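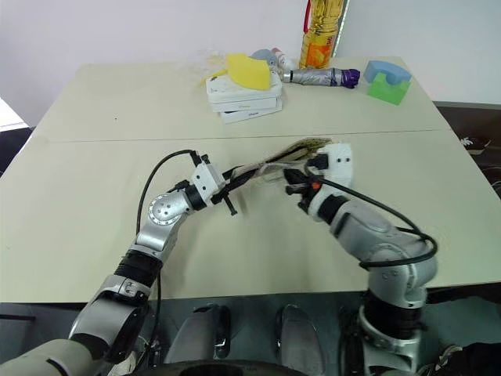
Folded long and narrow on the big cream table

Rislow Outdoors Board > Packing and Storage > Long folds or rolls?

brackenfoot
April 4, 2024
I've become a complete convert to the long narrow fold and I want to talk about it! For years I rolled everything soft, then sat on it, then swore at it. Now it all goes into a long thin bundle on a big table and slides down the side of the bag. I lay it on the diagonal so I've got room at both ends, and I leave the strappy end till last. A proper table makes such a difference. I used to do this on the bed and the middle always sagged.

Is anyone else folding long? And what do you do about the fat end? One end of mine always finishes up broader than the other, like the one in the pic.

pegbag
Ooh, yes, fellow long folder. The fat end is just where all the air goes. Start from that end and press along towards the thin one, slowly, with your forearm if it's thick stuff. I do my old Dekach tarp this way and it loses a surprising amount of bulk.

mossy_tin
Sorry, I'm going to be the grump. Rolling is better. A roll holds its own shape and a long fold flops open the minute you pick it up. I tried it in February with a groundsheet and it had come undone before I got to the car.

brackenfoot
Did you strap it though? It does need something round it, I'll give you that. I use 2 straps, one a hand's width in from each end, and it stays put lovely.

mossy_tin
I used one, in the middle. So perhaps that's on me. Still think a roll is quicker.

latchkey547
Depends on the bag, surely? I've got the Nalter 100 litre and a fat roll drops straight in. My other half has a tall skinny thing where a roll leaves great gaps down the sides and a long fold is perfect. We have this argument every single trip.

pegbag
Also depends on the cloth. Anything slippery wants rolling. Canvas and fleece fold beautifully. If you've got a mix of the two, put the slippery one inside and wrap the other round it — the grip of the outer one does the work.

brackenfoot
Pegbag that is brilliant, I'm trying it tonight. I do love the mixed look too, black and grey and beige with that bit of mottled olive green at the end. Very woodland.

hobnail_jo
Unpopular view, but don't store anything folded like that for long. You get creases, and creases are where waterproof coatings start to go. Fold it for the trip by all means, then hang it or stuff it loosely in a pillowcase at home. I lost a good tarp by leaving it on a shelf for some 147 days in the same folds.

mossy_tin
Agree with Jo. That goes for rolls too, before anybody starts.

latchkey547
One thing about the table: move the oil off it before you start folding! Cooking oil on fleece never comes out, ask me how I know.

brackenfoot
Good shout. And the yellow and white bits at the back can shift over as well, I'd like the whole width. Right, off to find a pillowcase. Mossy, try it with the second strap and report back, please!

mossy_tin
Fine. Saturday, if it's dry.

Contact the moderators | © Rislow Outdoors Board | Back to top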